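Flarnimo Unit 4, workbench and small-parts room
Periodic safety inspection, with comments
Inspection date: 2023-01-21
Inspector: Oskari Turunen
Previous inspection: July
Form revision: Tiltatar checklist, general workroom

Marks used: OK = meets the requirement. C = comment, no action before next inspection. A = action required. N/A = does not apply.

1. Access and exits

1.1 Main door opens fully and latches. OK
1.2 Exit route clear to the corridor. A
Two flattened cartons stood against the wall inside the marked lane. Removed during the inspection. The lane tape is worn through at the corner and must be replaced.
1.3 Exit sign lit. OK
1.4 Emergency light, test button held for 30 seconds. C
Lamp stayed on for the full test but dimmed toward the end. Battery age not recorded on the housing. Write the date on the next one when it is fitted.
1.5 Door closer. OK
Adjusted after the July inspection. Closes without slamming.

2. Fire protection

2.1 Extinguisher in place, pin and seal intact. OK
2.2 Pressure needle in the green. OK
2.3 Service tag current. A
Tag is present but the ink has faded and the month can't be read. Treated as out of date until the service firm confirms.
2.4 Smoke detector free of dust and paint. OK
2.5 Solvent cabinet closed and labeled. C
Label is correct. The lower hinge is stiff and the door has to be lifted slightly to shut. Grease first; replace the hinge if that doesn't help.
2.6 Oily rags in lidded metal can. OK

3. Electrical

3.1 Outlet covers undamaged. OK
3.2 Ground-fault outlets trip on test. A
The outlet nearest the sink did not trip on the first press and did on the second. Taken out of use and taped over. An electrician is to replace it, not reset it.
3.3 Extension cords. A
One cord was plugged into another behind the shelving. Separated. Permanent loads on that wall need a fixed outlet.
3.4 Panel clearance. OK
3.5 Panel directory legible. C
Breaker 4 is still marked "compressor." The compressor was moved out before July. Correct the directory.
3.6 Portable heater. N/A

4. Storage and shelving

4.1 Uprights anchored to wall. OK
4.2 Load plates visible. C
Lahtinen shelving, bay limit 593 pounds. The plate on the end bay is hidden by a bin. Move the bin down one shelf.
4.3 Heavy items below waist height. OK
4.4 Step stool feet and treads. OK
4.5 Floor anchor bolts tight. OK
Checked by hand with a wrench. Torque not measured.

5. Lighting and air

5.1 Light level at work surface. OK
2300 lux at the inspection bench with the task lamp on. Overhead fixtures alone are adequate for general work only.
5.2 Flicker. OK
5.3 Exhaust fan runs at both speeds. C
Low speed rattles. Fan guard screws tightened, rattle reduced but still present.
5.4 Return grille clean. A
Grille was matted with dust. Vacuum and add to the monthly list.

6. Work surfaces

6.1 Tops smooth, no splinters or lifted edges. OK
6.2 Surface finish does not cause glare. OK
Matte white is preferred for small-parts work. Gloss tops reflect the task lamp into the eyes and should be phased out.
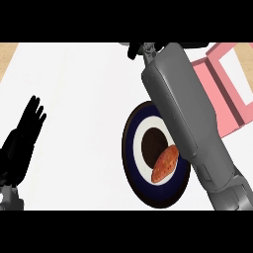
Comment on 6.2, received from Fitirus: matte tops hold marker ink and grease more than gloss ones, and the usual spray cleaner only spreads it. They asked that the cleaning instruction be changed before any more gloss tops are replaced. Accepted. Item 6.3 was added for this reason.

6.3 Cleaning method posted. A
No sheet posted. Mild detergent and a damp cloth, followed by a dry cloth. No abrasive pads.
6.4 Bench legs level, feet seated. OK
6.5 Bench height matched to task. C
Seated work at the inspection bench is done on a stool with a worn gas lift. Replace the stool before changing the bench.

7. Open actions

1.2 Replace lane tape
2.3 Confirm extinguisher service
3.2 Replace outlet by sink
3.3 Fixed outlet on shelving wall
5.4 Clean return grille
6.3 Post cleaning sheet

Outlet by the sink stays taped over until 3.2 is signed off. Signed: O. Turunen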